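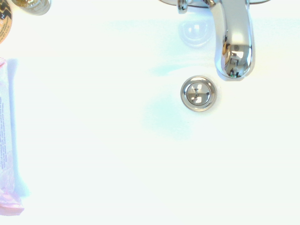 Figure 3.

4.2 What people told us about feeling safe

When I started knocking on doors in Rirkden, I figured I'd spend most of my time hearing about break-ins. I had the police numbers in my bag and a whole page of questions about locks and alarms. What I got was a lot of talk about streetlights, loud cars and the bus stop on the Fludside end, plus plenty of coffee. People wanted to tell me about their homes first and the street second, and after a while I stopped steering them. Fear of crime is hard to ask about head-on, and it comes up more easily when you're talking about ordinary things, a white sink with a chrome faucet over it (Figure 3), a back door, the walk home from work. One woman told me she leaves the bathroom light on all night so the place looks lived in – she has done that for 12 years and has never had so much as a package stolen.

We mailed the survey to 2,180 households and got 845 back, which I was pretty happy with. I then did 44 sit-down interviews, mostly in the early evening. Norbert Bartoš did the second read of all the transcripts, and we argued over the coding more than I'd like to admit (his category "avoidance" swallowed half of mine, and I let him have it in the end).

The pattern I keep coming back to is how little a person's own bad luck had to do with how worried they were. Folks in Fludside who'd had a car window smashed would shrug and say it happens. Folks a few blocks over, with nothing to report at all, had quit going out after dinner. When I asked where the worry came from, they'd bring up a neighbor's story or something they'd read on the Waaka message board, often about another town entirely! I don't think the board is the villain here. Plenty of people also used it to find a ride or a lost dog, and the heaviest posters were some of the calmest people I met.

Length of time on the street mattered too, though it didn't work the way I'd guessed. Newcomers were fairly relaxed. Longtime residents were split, and the split seemed to follow whether they still knew the people next door. I'd be careful with this one – the interviews lean toward people who are home at five in the afternoon, and renters are thin in the sample. Section 5 goes back to the renters using the Nonine follow-up from December, where we asked the same questions over the phone and got some rather different answers.

Filed under: Neighborhoods & Public Safety, Working Papers

Contact | Copyright | Back to top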